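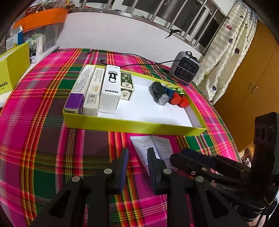
Our robotics club has been stuck on the same job for most of April, and the job is tidying. Specifically, it's putting small things into a shallow tray in a way a person would call neat, and then doing it again, and again, until we have enough recordings to teach a policy with. I thought I'd be sick of it by now but I'm weirdly fond of it! The boxes are the easy bit. They stand up in a line along the left side, the keychain one next to the one with the green plants on, and once you've got the first one straight the rest more or less follow. The two little red-capped bottles are the ones that test my patience. They're lying on their sides beside the torch, and anything round has its own opinions about where it would like to be.

We call the project Plitalitz, by the way, which was Aled Wogan's suggestion and which I have never been able to spell first time. The plan is that by the end of term we'll have a small model that can look at a messy surface and sort it into a tray. Hafiz Lau does the training side on the club's computer, Anitha Ramasamy checks the recordings, and I'm one of the people who squeezes the handle. My forearm is getting enormous. Just the one.

As of this morning (2024-04-29, for anyone keeping track of my very irregular posting) we've got 2,478 clips saved. Anitha has been through the lot and she's strict. If you dither over an object she throws it out. If you grab it, change your mind and grab it again, out. I had 11 binned in one go last week and I sulked all the way through my tea.

What she's after is a steady approach, one clean close of the fingers, lift, place, let go, back off. Backing off is where I go wrong. I finish placing a box, I'm pleased with myself, I whip my hand away and clip it with a fingertip and over it goes, taking its neighbour with it. Aled told me to count to 3 before moving. I now do this under my breath and feel like a toddler playing hide and seek, but my bin rate has gone right down.

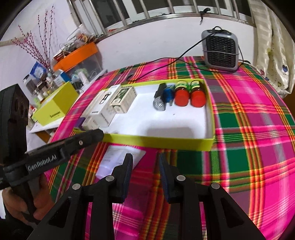
The other thing I've been learning is how much the starting layout matters. Hafiz trained an early version, which we called Ramura (long story, involves a misheard word and a packet of biscuits), and it was brilliant as long as everything started in exactly the same spot. Move a tube by the width of your thumb and it would sail off and close on thin air with total confidence. So now we shuffle between goes: turn the tube round, swap two boxes, slide the tray along a bit. It's slower, and I grumbled, but he's right.

Soft things are still the worst. A carton has nice flat sides and you can pinch it anywhere. A squeeze tube is fat at one end and flat at the other and it swivels when you pick it up off-centre, so it goes into the tray pointing somewhere you didn't ask for. I've started going for the middle and lifting really slowly. Rocío Herrero reckons I should try nearer the cap, so that's next on my list.

We've got 2 more weeks before we show it to the other clubs at Villanueva, and Hafiz wants to start the next training run tonight. If it manages the tube I'll post again. If it only manages the boxes I'll probably post again anyway and moan about it.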